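Clullden 台式冰淇淋凝冻机 用户手册

第5章 首次制作与日常出品

本章适用于由 Dewulf 供货的 Clullden 台式凝冻机各配置,读者为甜品店、咖啡馆及小型餐饮场所的操作人员。进行下列操作之前,应已按第4章完成安装、调平和通电检查。本章修订日期:2025年7月18日。

5.1 操作前的准备

1. 确认电源开关处于“关”位,急停按钮已复位。
2. 用清水冲洗料缸、搅拌轴和出料阀,再以食品级消毒液循环清洗。消毒液浓度及停留时间按消毒剂生产商的说明执行。
3. 排净消毒液,用饮用水冲洗两遍,打开出料阀沥干。
4. 在搅拌轴后端密封圈上均匀涂一薄层食品级润滑脂,装回搅拌轴,听到卡入声后再旋紧前盖的四颗手拧螺母。螺母应按对角顺序旋紧。

注意:前盖未装到位时,安全联锁会阻止电机启动。不得以任何方式短接联锁开关。

5.2 混合料的配制

1. 按配方称量牛奶、稀奶油、糖和稳定剂。糖与稳定剂应先干混,以免结块。
2. 混合料经巴氏杀菌后,须迅速降温并冷藏熟化12小时。熟化不足的料液膨胀率偏低,成品口感粗糙。
3. 入缸前用细筛过滤。果粒、坚果碎和饼干碎不得随料液入缸,应在出料后拌入。

说明:制作雪芭时,糖度过低会使料液在缸壁结成硬冰,搅拌轴负荷随之升高,面板显示代码51。遇此情况请立即按5.5节处理。

5.3 凝冻

1. 将熟化后的料液倒入料缸,液面不得超过缸内上刻线,也不得低于下刻线。
2. 盖好上盖,接通电源,选择“冰淇淋”“意式”或“雪芭”程序。
3. 按“启动”键。机器先搅拌,随后压缩机接通。
4. 程序结束时蜂鸣器鸣响,搅拌转为间歇方式,以保持成品稠度。
5. 蜂鸣后应尽快出料。成品长时间留在缸内会因反复搅拌而析出脂肪颗粒。

警告:运转期间严禁将手、刮刀或其他器具伸入料缸或出料口。

5.4 出料与分装

1. 将预冷的容器置于出料口下方,缓慢提起阀柄。
2. 首份成品应弃去,不得供应顾客。
3. 分装用的杯具应倒置存放于防尘处,取用时手指不得接触杯口内侧。
4. 需硬化的成品装盒后加盖,贴上品名和制作日期标签,立即送入速冻柜。
5. 每批次出料完毕,用一次性纸巾擦净阀口,并在《出品记录表》中登记批号和操作人。
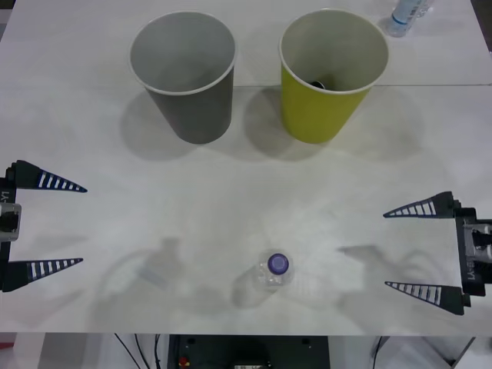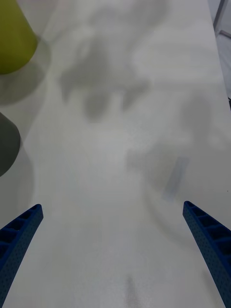

5.5 故障代码的处理

出现故障代码时,先按“停止”键,记录代码,再断开电源。未经培训的人员只可执行下列步骤:

1. 代码51(搅拌负荷过高):断电后打开上盖,静置至缸壁冰层软化,再排出料液。检查配方糖度,调整后重新熟化。
2. 联锁指示灯闪烁:重新安装前盖,检查四颗螺母是否均已旋紧。
3. 压缩机频繁启停:检查散热口是否堵塞,并确认机身两侧与墙面的距离符合第4章的要求。

同一代码在重新启动后再次出现的,应停止使用,并联系 Dewulf 服务部。报修时请提供机身铭牌上的序列号。Ivthorpe 地区的用户可直接致电 Wundby 维修站,联系人为技术主管 Mounir Younis。

5.6 每日收工清洗

1. 选择“清洗”程序,排空余料。当日余料不得与次日新料混用。
2. 拆下前盖、搅拌轴、刮片和出料阀,用温水和中性洗涤剂手洗。上述部件不得放入洗碗机。
3. 检查刮片刃口及密封圈。刃口缺损或密封圈开裂时应立即更换,备件编号见附录二。
4. 各部件消毒后置于洁净沥架上自然晾干,次日使用前再行装配。
5. 用拧干的软布擦拭机身外壳。严禁用水管或高压水枪冲洗机身。

注意:季节性停业的场所,应在每年3月恢复营业前更换全部密封圈,并按5.1节重新消毒。停用期间出料阀应保持开启,上盖不得盖严。

冷凝器滤网的拆洗方法见第6章。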